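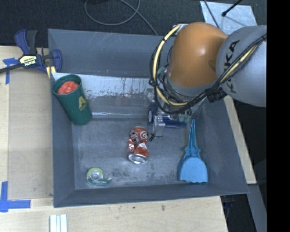
Zasoma depot changeover, part 1. Reusable cup returns moved from Filtent to Clomard on Tuesday. Deposit unchanged.

2/ First full week: 1,822 cups back. Loss rate is slightly up on Filtent, mostly at the Cisneros site, where the return point sits behind the lifts.

3/ Wash cycle now runs two rinses. Lids still go in separately. Limescale on the rims is a water hardness problem and the softener is on order.

4/ Breakage figures in December.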